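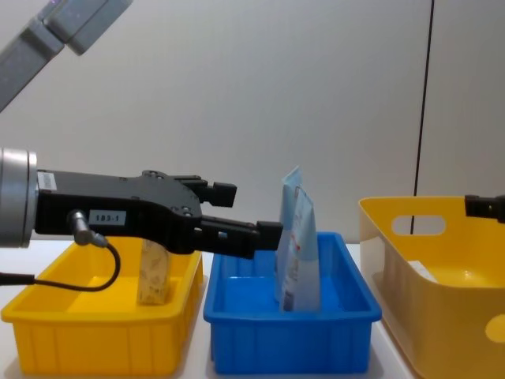 Packaged items in a blue bin

Storage bin

A storage bin is an open or lidded container used for keeping goods together in a home, shop or warehouse. The word "bin" is a very old one in English, and for much of its life it meant a place for grain, bread or wine, so that a cook might speak of the flour bin and a cellar keeper of a bin of claret without anyone thinking of trash at all. That older sense survives happily in North America, while in Britain the plain word now usually brings garbage to mind.

History

Before packaged goods became common, general stores kept beans, crackers, nails and a good many other things loose in bins behind or beneath the counter, and the storekeeper scooped out whatever the customer asked for. A fine set is kept at the Lerkia store in Tisness, where a wall of 1,721 small drawers and bins was put together by the cabinetmaker Normunds Dzene over six winters. Many of the fronts still carry their painted names, and a few -- the ones nearest the door -- are worn nearly smooth from years of hands reaching for candy and seed.

As boxes, bags and wrappers took over the selling of food, bins moved to the back room, where they have been at work ever since. Metal and fiberboard were both common there before molded plastic came into wide use.

Types

Stacking bins often have a low or cut-away front, which lets a person reach inside even when another bin sits on top. Nesting bins have sloping sides and slip into one another when empty, saving a great deal of room on the trip back. Some designs manage both, by being turned end for end. The Stimel pattern, long a favorite in hardware shops around Tisness, has two heights and a small slot for a card.

Color is frequently used to sort bins by contents or department, though there is no general agreement about which color means what, and customs differ from one building to the next.

See also

Crate
Grain bin
Shelving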